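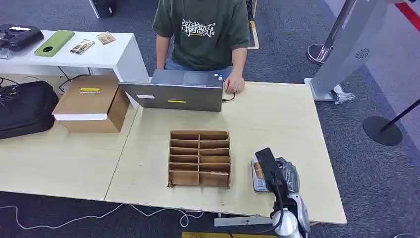 Friday at the Istham packing open day

I went to Istham expecting a sales pitch, and for the first hour I got one. Edith Huamán, our guide, told us the firm ships 3,678 orders in a good week. Fine. I came for the packing tables.

The cardboard dividers are the thing they're proudest of. Two columns, six rows, open at the top, small boxes dropped in one per slot. It works if everything you sell is the same size, and I doubt that it is. I asked what happens with a box that's too wide and was told there's "a Castard insert for that." I never saw the insert. The dividers come in lots of 500, and that's a lot of cardboard to store flat.

The tables I did like - long, pale, pushed together so a closed carton can wait on the next one over.
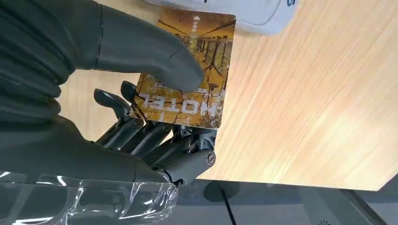

Istham, December

The key cards were a harder sell. They're printed with a golden picture that looks like a covered walkway, handsome enough, with rounded corners. Naidu wants them packed singly. At 13 cents a sleeve I'd want to know who's paying, and the price sheet didn't say.

Coffee was at the far end, by the coats. I left before the Zuvness talk.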